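Test the Gripper and the Camera Together

2 November 2019

Most gripper comparisons I read are set up the same way. A block is placed on a bare table, a pair of fingers closes on it, the arm lifts, and somebody writes down whether the block came up. Then the fingers are swapped and the block goes back. At the end there is a table of percentages, and the fingers with the highest one are called the best.

I have made tables like that myself. I made one in June for two sets of fingers from Brelau, a narrow set and a wide set, and I ran 202 lifts with each. The wide set won by a lot. We bought the wide set. I now think the test told us very little, and I would like to see fewer people run it.

My argument is simple. A gripper takes up space, and it takes up space right where you most need to see and right where other things are standing. If a comparison leaves out the camera and leaves out the neighbors, it measures finger pads and closing force. Those matter, but they are seldom the reason a job fails.

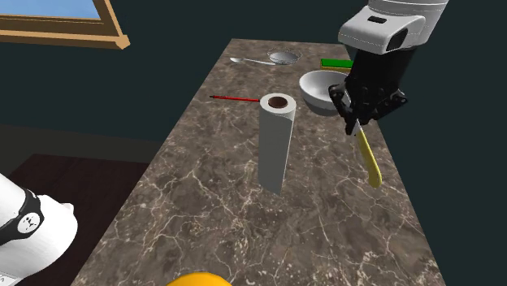 A fair test of fingers should start with a crowded work surface. We build ours in Gamileo, a simulator we have used for long enough to know its faults, and the layout I use most is a kitchen counter with ordinary things on it. The tool I care about there is the one with the yellow handle, a long shape that sticks well out of the fingers at an angle. Once the gripper is holding something like that, it is no longer the size given on the data sheet. It has the deep white bowl right beside it and the paper towel roll a short way off, and any path the arm takes has to leave room for the fingers, the wrist and the far end of whatever it is carrying. The wide Brelau fingers hold a handle very well. They also need a bigger gap next to the bowl than the narrow ones do, and my June test had no bowl.

I went back and ran both sets again with the counter filled. In 63 tries with the wide fingers, 7 ended with the target in hand and nothing else touched. I did not expect a figure that low. The narrow fingers slipped more often on the lift and still came out ahead, by a margin large enough that I stopped caring about the exact number. Our controller is a Sikbridge unit and it ran the same settings for both sets, so I can't blame it for the difference.

Somebody will say that a simulator is the wrong place to decide this. Contact is modeled badly, friction is a number somebody picked, and a simulated handle does not roll the way a real one does. I agree with all of it. I would never choose finger pads from a simulated run. But clearance is geometry, and geometry is what a simulator gets right. If two solid shapes can't both fit in a gap on the screen, they will not fit on a real counter either. I would sooner find that out from a model than from a cracked bowl.

It is also cheap. Resetting a real counter by hand takes a few minutes each time if you are careful about where things go, and after an afternoon you stop being careful. In Gamileo I can ask for 2,000 layouts overnight, with every object shifted a little, and the layouts in the morning are as varied as the ones at the start. People who test by hand tend to put the objects back where the robot likes them. I have caught myself doing it.

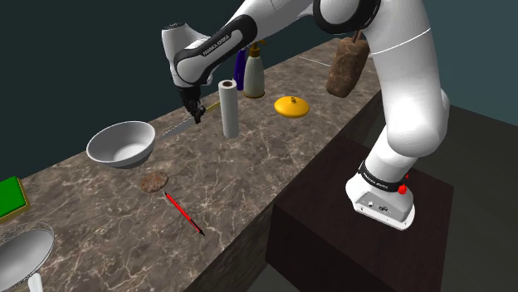 One reader of my June post wrote that I was making the job harder than any customer would, and that a line with one part in a fixture does not care about clutter. For a fixture, the reader said, the bare table is the right test, and adding a kitchen to it is a hobby. That is a fair point and I accept half of it. If your part always arrives in the same pose with nothing near it, buy the fingers that hold best and stop reading. I would only ask how many of those lines are left to be automated. The requests that come to us are nearly all for the other kind of work, where things lie flat, lean on each other, or sit close to something that must not be knocked.

Flat things deserve a word. A knife lying on a counter is one of the hardest everyday objects I know for a two-finger gripper. There is almost nothing to get under. The fingers have to come down on both sides, nearly touching the surface, and close on a handle thinner than the fingers themselves. A height error of the kind you would never notice with a bottle means either closing on air or pressing into the counter. Any comparison that uses only blocks and bottles hides this completely. I would put one flat, thin object into every gripper test, and I would report its result on a line of its own. Averaged in with the bottles, it disappears.

Now the camera. This is where I expect the most disagreement, even from people who are with me so far.

Cameras are usually compared as if they were floating in the air. Someone lists resolution, frame rate, depth error at a given distance, and price. Then the camera gets bolted to a wrist, and a good part of its view is filled by the gripper. We spent a long time last spring choosing between two wrist cameras on the strength of their depth error. Once they were mounted, both lost sight of the lower part of the target during the last stretch of the approach, when the fingers were in the way. The difference we had paid for was in a part of the picture we were not using.

So the useful question is how much of the object you can still see when it matters, with this camera on this mount behind these fingers. Change any one of the three and the answer changes. Narrow fingers hide less. A mount set off to one side sees past one finger and has more trouble with the other. A wider lens shows more counter and gives you fewer pixels on the target. None of it can be read off a data sheet for a camera or a data sheet for a gripper.
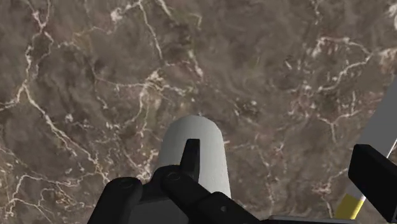 What I do now is save the wrist view at the moment just before the fingers close, for every layout, and count the share of the target that is still visible. It takes an extra line in the script. The result sits in the table next to the success rate, and it often explains it. When a set of fingers does badly and the visible share is low, I look at the mount before I look at the fingers. When the visible share is high and it still does badly, then I believe the fingers are at fault.

A second camera on a stand helps, and I use one. It does not remove the problem. The arm itself is large, and from most places you could put a stand, there is some pose where the elbow or the forearm comes between the lens and the thing you are reaching for. Two views that are blocked at different times are much better than one, provided someone has checked that the times are different. We use a small piece of software called Onyshchenko to line the two views up in time. Before that I was guessing.

I don't want to make this sound like more work than it is. The filled counter took a day to build. The visibility count took less than that. Against the price of a set of fingers we have now put back in a drawer, it was cheap.

If you sell grippers, I would ask for one thing. Along with the opening width and the closing force, publish a plain drawing of the space the fingers sweep as they open and close, measured from the wrist, and a file I can load into a simulator. Brelau sends one if you write to them. It should be on the product page. And if you sell wrist mounts, show a picture taken through the camera with the fingers attached. I would buy from the first company that did both, even if its fingers came second on the bare table.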